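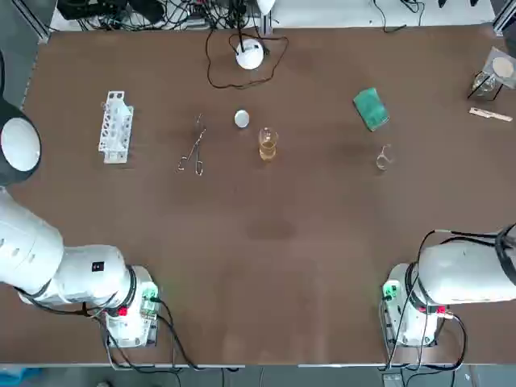 Ticket 2984: Controller comparison, two-arm bench cell
Opened by: Mindlow Integration Desk
Date: 2026-05-13
Status: Open, awaiting supplier
Priority: 2

Summary
The right arm reports a communication timeout when the Vedine controller is used. The fault does not occur with the Cantero controller on the same bench and the same task file.

Setup
Both arms are mounted at the near edge of the table. The lab layout is unchanged between trials: test tube rack and tongs on the left, beaker of amber liquid in the middle, sponge and filter stand on the right. Arms are parked outward before each start.

Log
Entry 1. Ran the task file on Cantero for 12 cycles. No faults recorded.
Entry 2. Switched to Vedine. Timeout on the right arm at log line 2,920. The left arm held position and accepted a manual stop.
Entry 3. Power cycled the controller and repeated. Same timeout, this time at line 2,984.
Entry 4. Exchanged the left and right data cables at the controller. The fault stayed with the right arm – cables are ruled out for now.
Entry 5. Lowered the command rate on Vedine. The run completed, but motion was too slow for the comparison and the result has been excluded.

Requested action
Anico is asked to confirm the timeout setting in the current Vedine firmware and to state whether it can be set separately for each arm. Gripper trials on Vedine are on hold until a reply is received. Cantero trials may continue.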